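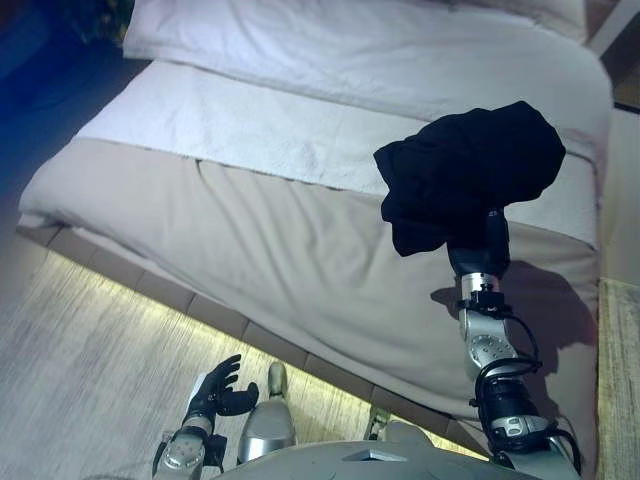
Keris: Picking Up Clothes in a Bedroom
Project report, second year group project
Group: Lesego Kekana, Mereana Nepia, Mpho Zulu
Supervisor: Nokuthula Fourie

1. Aim

We wanted Keris to pick up a single piece of clothing in an ordinary bedroom and put it in a hamper. Most of the building was done in the shared workshop at Dasholm. The bedroom work was done at Mereana's place, where we could leave things set up overnight.

2. Hardware

Keris has two arms and a multi-fingered hand on each. The joints came assembled. Our part was the wrist brackets, the cable routing and the head camera mount. The first cable run went straight down the forearm and pulled tight whenever the elbow bent, so we replaced it with a longer cable looped along the outside of the arm. It looks untidy but it has not come loose in testing.

The brackets were printed at Dasholm. The first pair cracked at the screw holes and Mpho redrew them with thicker walls.

3. Software

The grasp program takes one image from the head camera, finds the outline of the garment and picks a point near the middle. The hand comes down open, closes, and lifts. We set the lift height at 275 mm above the blanket. Lower than that, long sleeves stayed on the bed and dragged.

4. Testing

We did 30 trials in May, all with black clothes on a beige-gray blanket. The contrast made the outline easy to find. Lighting was harder. The LED strip under the bed throws a yellow light on the floor, and the arm puts its own shadow on the blanket. In early runs the program took the shadow for part of the garment and reached too far right. Lesego added a brightness check and we moved the threshold until the error went away on our test images.

Each full cycle was limited to 700 seconds, after which the run was stopped by hand.

5. Problems remaining

The grip is a bunch, with no attempt to hold the garment by an edge, so folding is not possible yet. The left hand is kept open and out of the way and does no work. Dark bedding has not been tried.

6. Acknowledgments

Thanks to Babar Bhutto for the use of the printer and for help with the wrist screws.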